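18 April 2024

**Dritgate reuse shop to open a second collection point**

The reuse shop on Lozano Street in Dritgate will take donations at a second site from next month, after a busy start to the year. The new point will be in the former Zirel carpet showroom, next to the bus station, and will open 16 hours a week.

The shop, run by the local charity Josska, accepted 1,301 bags and boxes in January alone. Staff had to turn people away on several afternoons when the back room was full. The charity has signed a lease on the showroom for two years and says the rent will be met from shop sales.

Household goods, toys, books and clean bedding will be accepted at both sites. Furniture must still go to Lozano Street, where there is a loading bay. Electrical items will be taken only if they have a plug fitted and no damage to the cable.

Residents were asked for their views in a short survey over the winter. Of the 287 who replied, over half wanted somewhere they could reach by bus. Parking was the next most common request, and 51 people asked for later opening. The showroom will stay open until seven on two evenings a week.

Small household things and toys make up most of what comes through the door. They are sorted and priced at Lozano Street, and anything that cannot be sold goes to the council for recycling.
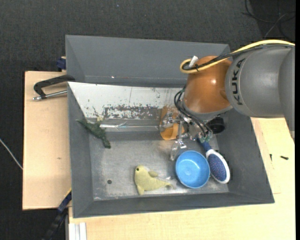 ## Before you donate

Please do not leave bags outside either site when it is closed. Car seats, cycle helmets, knives and opened toiletries cannot be accepted. Large donations should be booked in at the shop counter.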